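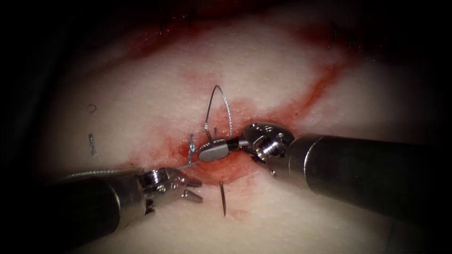

Two instruments meet at a small wound.

The county of Soden should keep its rural hospital in Zitgate open overnight. The hospital board will vote in August on a plan to close the night ward and send patients to Zepeda, 127 miles round trip over a mountain road.

The case for closing rests on low use. Last year the ward admitted 2,041 patients, and on many nights fewer than 12 beds were filled. Those figures are correct. They measure demand, and a night ward also exists to be ready.
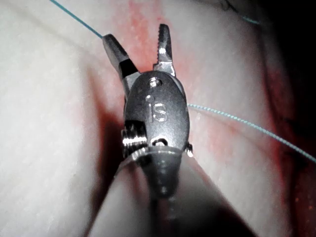

What would it cost to keep the ward open?
The board's own estimate is a property tax increase of 11 dollars a year for the average household.

This page considers that a fair price. Board chair Aliki Raptis has argued that a larger hospital offers better care, and for planned treatment she is right. A stroke at two in the morning is another matter, and the plan does not say who would staff the ambulances.

The board should delay its vote until a transport plan has been published and residents have been heard.
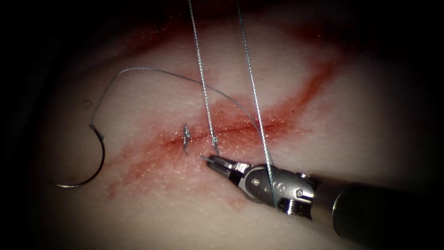

A long, thin incision line with red staining along it.

Chrysanthi Manolakis, for the editorial board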